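Socket sorter, wrist cam and finger questions

rhusar
Fingers are printed and on. Long sockets into the white bin is the job. The slim ones in a row are my problem — I can't get a finger between them.

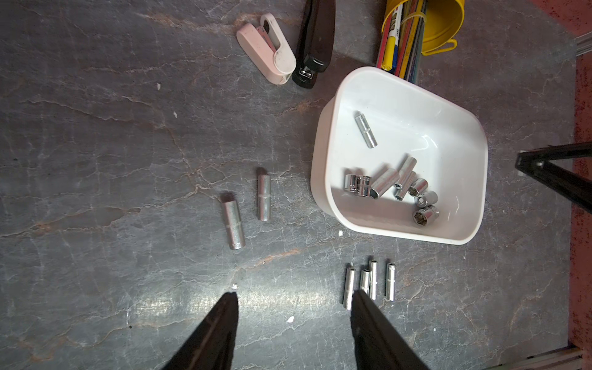
Reply 1 — dakley87
Thinner tips. Yours are wide at the base, so come straight down.

Reply 2 — qfleury
Disagree. Thin tips flex. Spread the sockets out first and leave the fingers alone. I'd worry more about the glare on that table.

Reply 3 — rhusar
Trying a matte mat first, then tips.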